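Filtering tabletop demos before you train – the quick version

Wrote this up because three people asked me for the steps in April and I kept sending half an answer. It covers one thing: how we go from a folder of raw demonstrations to a training set that doesn't wreck the policy. Assumes you can already record and already have some behavior cloning baseline running. If not, go do that first.

Short version of the result. We trained on all 200 demos of a pick-and-place task, then on the subset that passed the filter below. The subset won. Fewer demos, better policy, same network, same training time. Numbers further down.

What you need

Overhead view of the table, fixed. Joint positions and gripper state, logged with timestamps. The Limen scripts, or anything that can read your logs and compute a velocity per step. Text file for notes. A free afternoon.

Our table has household stuff on it, a strawberry, a plate, a basket, a toaster oven. Keep the big things in the same spots for a batch. Move the small object every time. 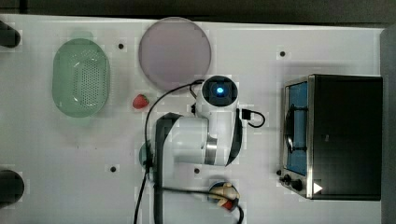

By Ebise Asfaw
with edits from Hamdia Tilahun
Filed under: Methods, Imitation learning

Step 1. Check the clocks

Before anything else. Plot gripper command and video side by side for a few demos, look at the moment the fingers close. If the video lags the log, fix the offset now. Ours was off by 80 ms on one whole batch and I spent two days blaming the network. Same offset for every demo in a batch, usually. Check a different demo from the end of the batch too – clocks drift.

Step 2. Cut the dead time

People sit still at the start while they think. The arm does nothing, the log keeps going. A policy trained on that learns to do nothing, very well. Trim everything before the first real motion and after the release. Leave 6 steps of stillness at each end, so the policy still sees a start and a stop.

Pauses in the middle are harder. Short hover over the object before the grasp, keep it. Long stall halfway across the table, cut it or drop the demo. I drop it.

Step 3. Score each demo

Two scores per demo, nothing fancy.

Smoothness: sum up the change in velocity over the whole path, divide by path length. High is bad.

Agreement: for each step find the nearest steps in other demos (nearest in joint space plus object position), then compare the actions. If everybody else goes left and this one goes right, it scores low.

Normalize both, flip the sign on smoothness so that high is good, add them. We tried weighting them and it barely mattered.

Step 4. Drop the bottom

Sort by score, drop the worst 25 percent. Then watch what you dropped, all of it. This is the step people skip. You will find a few good demos in there which scored low becuase the object was in a rare corner and had no neighbors to agree with. Put those back. If you don't, the policy never sees that corner and fails there every time.

Jutton has a viewer that plays two demos next to each other, handy here. Any video player works.

Step 5. Retrain, compare fairly

Same seed list, same number of gradient steps (not epochs! fewer demos means shorter epochs). Same start positions at test time, taped out and reused. Run the full set and the filtered set on the same morning if you can, lighting moves around.

What we got

Full set: success on 61 percent of test runs. Filtered set: around 80. Biggest change was at the grasp. The full-set policy would hesitate over the object and close late, the filtered one mostly went straight down. Placing hardly changed.

Random dropping of the same number of demos made things slightly worse than the full set, so it isnt the smaller size doing the work.

Where it breaks

Tasks with two equally good strategies. Agreement punishes the less common one. Hamdia hit this on the Gudeta drawer task, half the operators pulled the handle and half hooked it from the side. Split by strategy first, score inside each group.

Very small sets. With only a handful of demos the neighbor search is noise. Skip scoring, just do steps 1 and 2.

Also doesn't catch failed demos. A smooth miss looks great to both scores. Label success by hand while recording, one keypress.

Config for the Istico loader is in the same folder as the scripts, change the path on the first line before you run it.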